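How to Get Something Useful Out of a Home Robot Open Day

I have been to a lot of these now, and I used to come home from them with a tote bag and a vague good feeling. Then a month later somebody would ask me whether the thing could get through a doorway and I had no idea. What follows is the routine I use now. I'll use the Plarel open day in Clunddale as the running case, as it was the most recent one I sat through (July, very warm, one fan) and it had all the usual parts: a talk, a simulator you could look into, and a short live run on a real floor.

Plarel makes navigation software for indoor mobile robots. The product is called Gatier. The claim on the invitation was that Gatier "knows your hallway before it gets there." Keep your invitation, by the way. You'll want the exact wording later.

Before you go

Write down the one job you would want the robot to do in your own building. Mine was: leave a room, go down a hallway, stop in front of a table, come back. Dull on purpose. If you can't say the job in one line you will end up judging whatever job they picked for you.

Measure your narrowest doorway and the height of any threshold strip. Put both numbers on your phone. Hosts love to ask "what's your use case?" and it helps to answer with a measurement.

Email ahead and ask whether the live run will be done on the same software build as the simulator. I did this for Plarel and got a cheerful reply that didn't answer it. Ask again at the door. I got a yes the second time, from Hanne Pelkonen, who was running the demos and turned out to be the best source in the building.

Step 1: Find the simulator and stay there

Most visitors drift toward the hardware. Go the other way first. The simulator is where the software has spent nearly all of its time, and you can learn more from ten quiet minutes there than from watching a machine roll past a rope.

At Clunddale the simulated home was a set of rooms joined by a hallway, and Gatier was being tested on the trip out of a room and down to the far end. The slide said 462 successful trips. It didn't say out of how many. I asked, and the man at the desk went to find out and didn't come back while I was there.

So, first question at any simulator: how many attempts, and what counts as a success? For Plarel a success meant ending up within a set distance of the target without touching a wall. Brushing the door frame was logged separately, as a "contact event," and did not spoil the trip. Maybe that's fair. I would still want to know before I let it near my own woodwork.

Step 2: Look at the floor

Floors are where demos fall apart, so check three things in the simulated one.

Changes in material. Does the floor change color or finish between rooms? In a real house that often comes with a lip or a strip. Ask whether the simulated change has any height to it or is just a change of paint. Hanne told me straight out that in their hallway it was color only.

Sunlight. A bright patch on the floor can look like an object, a hole or a different surface to a camera. Good simulators put sunlight in. Gatier's does, and credit to them for that. Then ask whether the patch moves. Real sun does. If every trip was run with the light in one position, the software may have learned that one patch and nothing about patches.

Clutter. Shoes, a cord, a pet bowl. The Plarel hallway was very tidy. I asked to have something dropped in the way and was told the scene editor wasn't available to visitors that day.

Step 3: Ask what the target is

"It goes to the table" can mean several things. It may recognize the table. It may recognize something standing on it. Or it may be driving to a stored coordinate and would go there just as happily if you took the table out.

The way to find out is to ask for the table to be moved. On a screen this should take a minute. Plarel did agree to this one, after some muttering, and shifted it to the other side of the hallway. The robot's path bent across and it stopped in front of the table again. We did it twice more and it missed once, halting well short. I was glad to see the miss. A demo with one honest failure in it tells me more than a clean one.

Step 4: Now go see the live run

Take your notes with you and check for anything you saw on the screen that is missing from the real room. At Clunddale the live course was a straight walk between foam panels with no door frame, no windows and overhead lighting. So the two hard parts of the simulated trip, getting out through the doorway and crossing the sun, had both been left out.

The robot did fine. It went down, stopped, turned and came back, and people clapped. I timed nothing, as speed wasn't on my list. It may be on yours.

Stand at the end of the course if they let you. From the side everything looks smooth. From the end you can see the small left-right corrections, and whether they get bigger as it nears the target.

Watch the staff too. At the Plarel run one person kept a hand near a tablet throughout. That may be plain safety practice and I'd expect it, but ask what the tablet can do. "Stop it" is a good answer. "Help it along" is a different product.

Step 5: Talk to another visitor

I got more from Marisol Bermúdez, who manages a small guest house and had come with her own list, than from the printed handout. She wanted to know what happens when a guest leaves a door half open. I hadn't thought of it. She asked, and the answer was that doors in the simulator are either open or not there at all.

Swap lists with somebody before the run starts. Do it early, because afterward everybody goes for the coffee.

Step 6: Ask about price last, and get it in writing

Gatier is licensed per robot, at 200 a month during the pilot, with a minimum of 5 robots. That minimum was not on the invitation. A competing outfit called Darko came up in the questions and the host said they "don't really compare," and then compared for some time. I ignored all of that and suggest you do too, until you've seen the other one run.

Step 7: Write it up the same evening

Use two columns. On the left, what was claimed, in their words. On the right, what you saw, and whether you saw it on a screen or on a floor. Don't merge those last two. Half of the optimistic reports I've read about home robots come from somebody watching a simulation in the morning and a machine in the afternoon and remembering a single event.

My left column had "knows your hallway before it gets there." My right column said: screen, found a moved table most of the time; floor, drove straight between foam. Doorway – not shown live. Sunlight – not shown live. Half-open doors – not handled.

Would I go back? Yes, if they build a real doorway. Hanne said one was planned and wouldn't give me a date, and I thought better of her for that. I've sent my threshold measurements over in case they want something to build it to.
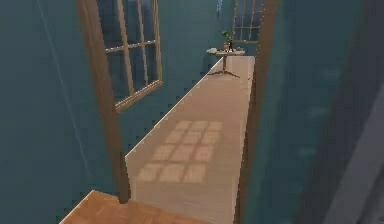
The simulated hallway at the Plarel open day, looking out through the doorway toward the plant on the table.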